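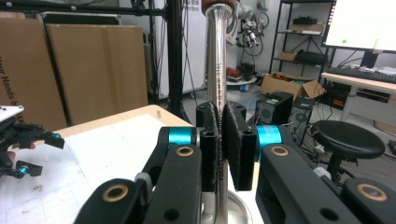 *Polished rod, round base, and the gridded paper down on the table behind.*

## Hello from Undden

I'm Shahla Ahmadpour and I run Undden, a small workshop in the old part of Urkusby. We put things together and we mend things that have come apart, mostly stands: coat stands, lamp stands, hat stands, display stands for shops, the odd music stand when term starts. If it has a pole and a foot and it leans when it shouldn't, I'd love to see it!

I started in January with one table, a rubber mallet and a hat stand belonging to my aunt that had wobbled for as long as I could remember. The trouble was a bit of grit under the collar (all those years of wedging folded newspaper under it...) and I was so pleased with myself that I went round asking the neighbours what else wobbled. Quite a lot, as you can imagine. By March 2018 I had a proper lease, a sign over the door and a shelf of other people's lamps.

There are more of us these days. Houshang Ranjbar does the metal polishing and is far more patient than I am. Imelda Villanueva answers the phone, does the books and packs everything that goes out by post, and she's the one to ask if you want to know where your parcel has got to. Homa Kermani comes in on the busy weeks and will happily rewire a lamp while talking to you about her allotment.

## How we work

We cover the tables with big sheets of white paper with a faint grid on it. You can stand a base on the lines and see straight away whether a pole is going up true, and small screws show up nicely against the white. We write on it too, so after a while there are marks all over the place and it gets changed for a fresh sheet.

Little wooden pegs are handy for all sorts and I never seem to have enough of them. Cardboard boxes we keep flat, leaning up out of the way until they're wanted. I reuse every box that will stand it, so please don't be surprised if yours arrives with another firm's name on the side.

Shiny poles want the most care. A polished one shows every thumbprint, and if there's any lettering down the length of it we go very gently with the cloth, as it's easy to rub away and people are often fond of it.

## What it costs

Having a look is free. A straightforward straighten-and-tighten is £65 a pair, or bring one on its own and Imelda will give you a price. A full strip, polish and rebuild on a floor lamp is £169, including new flex. We've done 3,019 jobs so far according to the book by the till, which Imelda keeps in very neat handwriting and I am not allowed to write in.

## Shops and schools

We look after the display stands for Halier, and for Tehrani, the fabric shop run by Afshin Najafi. Both send us things by the vanload when they change their windows. Schools are very welcome too, and we'll come and collect if you've got 2 or more pieces.

## Finding us

We're through the blue gate, past the bike rack, second door on the left. Ring the bell and give it a minute, especially if Houshang has the polishing wheel going. If your stand comes apart for carrying, put the screws in an envelope and tape it to the pole!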